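The snack shelf, and other things I packed for a long train ride

I've been meaning to write up the train trip for ages, and now it's October and I'm already forgetting things, so here goes. Floor De Graaf (my old roommate, regular readers will remember the canoe business) moved to Zurkbridge last year, and I promised I'd come see the new place without flying. It's 1,120 miles from Madstead. By rail that means 31 hours, 3 trains, and one long wait in Pestell in the middle of the night.

My sister thought I'd lost it. I was so excited I had my bag packed four days early!

What I ate

People always ask about the food first, so I'll start there. The cafe car on the first train was fine but it closed at nine, and the line before closing went halfway down the next car. I'd read enough message boards to know this would happen, so I brought my own supplies: crackers, a hard cheese, apples, peanut butter, a lot of chips, and way too many chocolate bars. Salty stuff goes first on a train. I don't know why that is, maybe the air is dry, but by the time we were two hours out of Madstead I'd finished one whole bag of chips and was eyeing the second.

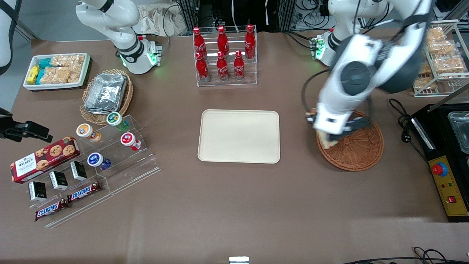 The apples were a mistake. Not the taste, they were great, but then you've got a core in your hand and the trash can is at the far end of the car and the guy next to you is asleep with his legs out. Grapes next time. I'd also skip the peanut butter unless you own a better travel knife than I do (mine was a plastic one from a takeout place and it snapped on the first cracker).

I drank less coffee than I expected and a lot more water. Fill your bottle before you get on.

Sleeping, sort of

I did not pay for a bed. I looked at the price, laughed, and booked a coach seat, and I'd do it again, though my neck may disagree. The seats lean back a good way and there's a leg rest that swings up. What I really needed was a blanket. They keep that car so cold! I ended up wearing both my sweaters and using my raincoat as a sort of lid.

The change at Pestell was the low point. We got in at 2:40 in the morning, and the next train wasn't until a little after five. The waiting room has those benches with an armrest every two feet so you can't lie down. There was a vending machine, and I had my chocolate, so I sat there with a paperback and ate my way through the wait. A woman across from me was knitting something huge and orange. We never said a word to each other but when the train was called she gave me this big nod, like we'd been through something together, and I still think about it.

Then the sun came up just past Tavares, where the track runs along the river, and all was forgiven. I had my forehead on the glass for an hour. Herons, fog, a kid on a bike waving at us from a dirt road — I waved back like a maniac.

I paid 60 dollars extra to change my return to a daytime departure so I could see that part again, and I don't regret it one bit.

As for snacks on the way home, Floor took me to the big grocery store near her apartment and we went a little wild in the candy aisle. I'm a peanut and caramel person and always have been. She buys licorice, the salty kind, and eats it like it's popcorn. We agreed to keep separate bags.
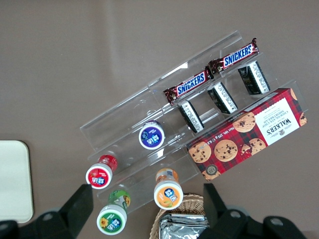

Would I do it again?

Yes, and I'm already looking at spring. I'd pack half the clothes and twice the socks, and I'd bring a proper neck pillow instead of the rolled-up towel I was so proud of. I'd download more than one podcast, too, because the signal drops out for long stretches after Pestell and I ended up listening to the same episode about lighthouses three times.

If you've done that route and know somewhere to get a hot breakfast near the Pestell station before five, please leave me a comment. Floor says she'll come my way next time, but she wants the bed.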